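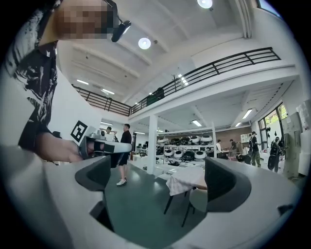

Black shirt with a white brushstroke pattern, short sleeves.

Setting up your Gultari dehumidifier, part 4: the first run
By Wyn Howells | February
17 comments | 90 shares

By now you've got the Gultari unpacked and standing upright, and I hope you let it stand a good long while before getting to this page. I didn't with my first one, and it gurgled at me all evening!

1. Slide the water tank in until it clicks. If the float is stuck to the side, the tank light stays on and the fan won't start, so give it a little jiggle first.
2. Plug straight into the wall. No extension cords, please.
3. Press Power, then hold Mode until the drop symbol blinks.
4. Set the target to 50 percent. (I went lower in my basement and the thing never shut up.)
5. Close the windows and leave it alone for 90 minutes.

Note: the number on the display jumps around for the first 15 minutes. Mine showed three different readings before I'd finished my coffee.

Caution: switch off and unplug before you pull the tank. Don't tip the machine to get the last drops out, just wipe them up with a rag.

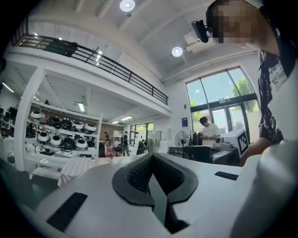 Can I run the drain hose up to a sink?
The hose only works downhill, so it needs a floor drain or a bucket that sits lower than the outlet. For a sink you'd want the separate pump kit, and I cover fitting that in part 6.

6. Once the 90 minutes are up, check the tank and empty it if it's past the line.
7. Rinse the filter under the tap and let it dry fully before it goes back in.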